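4. Preparar la vivienda y publicar la ficha en Horkeo

Esta parte va después de crear la cuenta y antes de abrir agenda de visitas. Si el piso todavía no tiene referencia asignada, volver a la sección 3. Sin referencia la ficha no guarda.

Antes de empezar, a mano:
nota simple, último recibo de comunidad, último IBI
certificado energético (el pdf, no la foto del papel)
plano con cotas, aunque sea a lápiz
llaves de todo, trastero incluido

4.1 Abrir la ficha

1. Entrar en Horkeo, menú Cartera, botón Nueva ficha.
2. Tipo de operación: Venta. Si es alquiler con opción, elegir Venta igualmente y marcar la casilla Opción. Lo del desplegable lleva así desde noviembre, ya está avisado.
3. Dirección completa. El número de piso va en su campo, no pegado a la calle, que luego el mapa lo manda a otro barrio.
4. Superficie: construida y útil. Las dos. No redondear hacia arriba.
5. Guardar borrador.

Nota. El borrador caduca a los 18 días sin cambios. Caducado no se recupera, hay que meter todo otra vez. Basta con abrirlo y guardar.

4.2 Primera vuelta por la casa

Se hace con el vendedor delante y con la hoja de recorrido impresa. Empezar por la puerta de entrada y seguir siempre por la derecha, así no se queda un cuarto sin mirar. Anotar, no opinar. Lo que haya que decirle al dueño se le dice al final, sentados y con calma.

1. Encender todas las luces. Bombilla fundida, se apunta.
2. Abrir y cerrar cada ventana y cada persiana.
3. Grifos: agua caliente en cocina y baños.
4. Mirar techos, sobre todo bajo el baño del vecino.
5. Oler. Tabaco, humedad, perro. El que vive allí ya no lo nota.
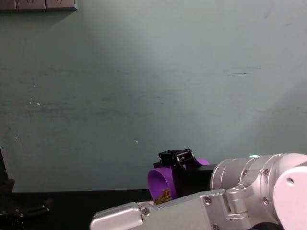
6. Armarios empotrados: abrirlos, los compradores los abren todos. Medio vacíos parecen más grandes.
7. Terraza y tendedero.
8. Trastero y garaje el mismo dia, no dejarlo para otra visita.

PRECAUCIÓN. No mover muebles de sitio sin permiso del vendedor. Ni para medir. Hubo un suelo rayado en el piso de Lins y lo pagó la agencia.

Si el vendedor no puede estar, la vuelta la hace Simone Caldeira con las llaves y un segundo agente. Nunca uno solo. Se firma hoja de entrada y hoja de salida.

4.3 Lista de arreglos

De la vuelta sale la lista. Máximo una cara de folio. Si ocupa más, el vendedor no la lee (comprobado).

1. Primero lo que cuesta poco: bombillas, silicona del plato de ducha, tiradores, cisterna que gotea.
2. Después pintura.
3. Obra, sólo si el vendedor la pide él. Pasar el asunto a Geert Wouters antes de dar ninguna cifra.
4. Enviar la lista por correo con copia a la oficina. Por wasap no vale, no queda en la ficha.

Tope orientativo para arreglos pequeños: 412 euros, material y mano de obra. Por encima se pide presupuesto por escrito. 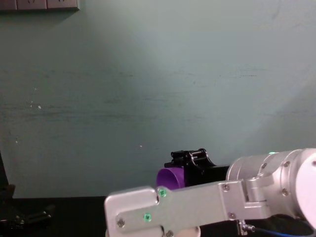
Sobre la pintura, que es donde más se discute. Color liso y claro en todo el piso, una sola referencia, y se apunta el código en la ficha por si hay que retocar. Hay vendedores que dicen que su pared está bien y de frente lo está. Pero luego tiene unas rayas finas oscuras a media altura, de lado a lado, y algún puntito claro suelto, y con la luz de la tarde en una foto sale todo. Limpiar primero con esponja suave y agua, dejar secar, volver a mirar de lado. Si sigue, rodillo de esquina a esquina; el parche suelto se nota más que la raya.

Nota. Quitar los embellecedores de enchufes e interruptores antes de pintar, con la luz cortada en el cuadro. No pintar por encima!! Los amarillentos se cambian.

4.4 Fotos

Las hace Katia Pace o, si no hay hueco, el propio agente con el trípode de la oficina.

1. Pedir hora por la agenda compartida con 3 días de margen.
2. Avisar al vendedor: camas hechas, encimera despejada, imanes de la nevera fuera, tapas de váter bajadas.
3. Cámara a la altura del pecho, horizontal, desde la puerta de cada habitación.
4. Persianas arriba y luces encendidas.
5. Nada de fotos familiares, recetas médicas ni cartas del banco a la vista.
6. Subir con calidad 80 en el exportador. Con más pesa mucho y la ficha se queda colgada.
7. Orden: salón, cocina, dormitorios, baños, exterior. El plano el último.

PRECAUCIÓN. No borrar defectos con el editor. Una grieta borrada es una reclamacion.

4.5 Publicar

1. Volver al borrador, pestaña Revisión. Todo en verde menos Visitas, que se activa en la sección 5.
2. Texto del anuncio: lo repasa Carmela Marchetti. Sin "coqueto", sin "para entrar a vivir" si queda algo pendiente de la lista.
3. Precio: el firmado en el encargo. No otro.
4. Pulsar Publicar y esperar al aviso. No pulsar dos veces, duplica la ficha.
5. Comprobar desde el móvil, sin la sesión iniciada.

Si sale "Ficha retenida": falta el certificado energético o está caducado. Si sale "Error de origen", escribir a Washington Sampaio con la referencia y la hora a la que se pulsó.

Las promociones Berncombe y Zivholm tienen plantilla propia. No usar esta sección, ver anexo.

Siguiente: 5. Agenda de visitas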